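Chore robots: still slow, still fussy, getting there

Can a machine put the kitchen away yet, or restock a shelf at the back of a store? Short answer from Gusberg this September: bits of it. Picking up one thing and putting it in another thing, yes, a lot of the time. The whole chore start to finish, no.

Plallunon, the small robotics outfit on the east side of town, opened its doors to local press and a few shop owners for a morning of trials. No stage, no music. Coffee in paper cups and a lot of waiting while somebody restarted something.

The job of the day sounds like nothing. Take a small block, put it in a tray, take it out again. Repeat until lunch. Plallunon calls this the tidy test and says almost everything people want from a home machine is hiding inside it - toys into a bin, spoons into a drawer, returns into a tote at the service desk. If the arm can't do a block it can't do a sock.

A red cube in a blue tray is about as easy as it gets, color wise. Strong contrast, flat sides, plain white table. Glare is a different matter. Shiny plastic throws light back and software can read a bright patch as an object, or lose the edge of a real one. Plallunon says reflections cost it more failed grabs over the summer than any other single cause.
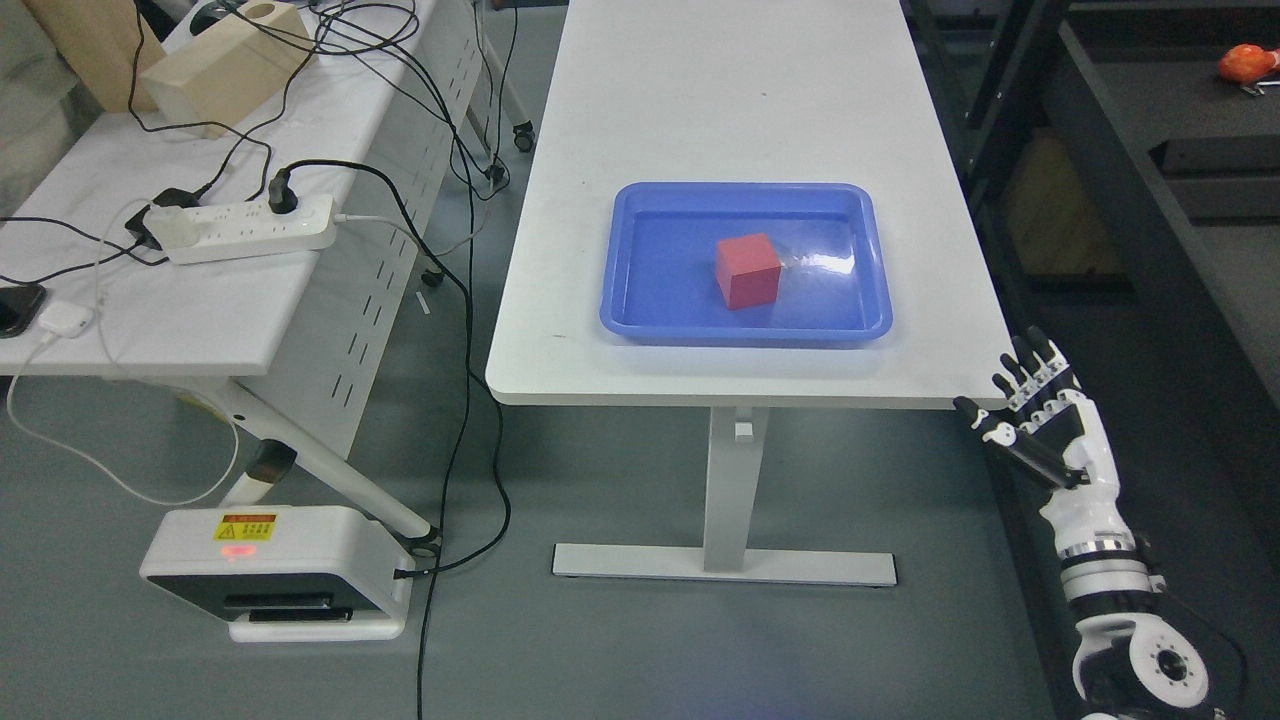 The company's own score for the month, given out on a single sheet: 50 tries on the tidy test per session, with a target of 99 percent before anything goes near a paying customer. They are not at 99. They would not say what they are at, only that it is "better than spring" and that spring was bad.

Speed is the other sore spot. A person clears a block in a second without looking. The arm took around 22 seconds on the runs we timed, and that was with the tray in a spot it already knew. Shift the tray and it has to think again. One shop owner checked the time twice during a single pick and then went for more coffee.

What they have gotten right is the gentle part. Foam is a good check on that. Squeeze too hard and it dents, too soft and it drops, and there is not much wieght to tell the hand it has hold of anything. Same problem as bread, or a folded T-shirt, or a peach. Soft goods are where older shop-floor machines gave up, and it's why most of them still only handle boxes.

Dahlgren, a housewares chain with 13 stores in the region, is the one possible customer willing to be named. It wants something for the overnight shift that can gather strays - the mug left in the towels, the candle left in the mugs - and drop them in a bin for a human to sort in the morning. It does not need fast. It has all night. It does need the thing not to break the mug.

Dahlgren says a decision on a trial in one store could come after the holidays. No contract has been signed. Asked if that means fewer night jobs, the chain said it can't fill the ones it has now, and left it there.

Homes are further off. Everyone in the room agreed on that much. A store aisle is wide, flat and lit the same way every hour. A living room has rugs, a dog, a lamp somebody moved. Cords on the floor too, which are a headache for anything on wheels. Hands are improving quicker than the rest of the machine and a hand is no use if it can't get to the couch.

Movine, the other local name in this, has gone the opposite way and dropped general purpose arms altogether. Its machine does one chore. It folds towels, only towels, only two sizes, and a hotel laundry across the river has been running it since before the summer. Dull, the company admits. But it is working for money, and the do-everything machines mostly arent.

Plallunon's reply to that is that no household is going to buy nine machines for nine chores. Fair. Then again no household is going to wait that long for a block either.

Our own tally from the morning, for what it's worth: hard block into tray, good. Soft block held without dropping, good. Anything the arm had not met before, mostly not. Someone offered up a set of keys near the end and the keys stayed where they were.
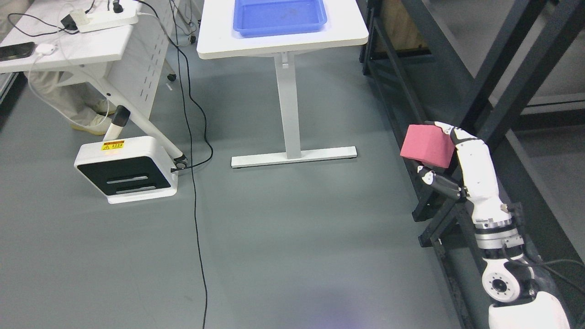 What's next

Plallunon moves on to cups and cutlery next month, plastic first. A second open morning is planned, start time 10 a.m., date to be set. Shop owners who want a place should ask at the front desk, space is tight.

Dahlgren will send two of its night leads to watch. Movine says it has been invited and hasn't decided.

No price from anyone. We asked all three.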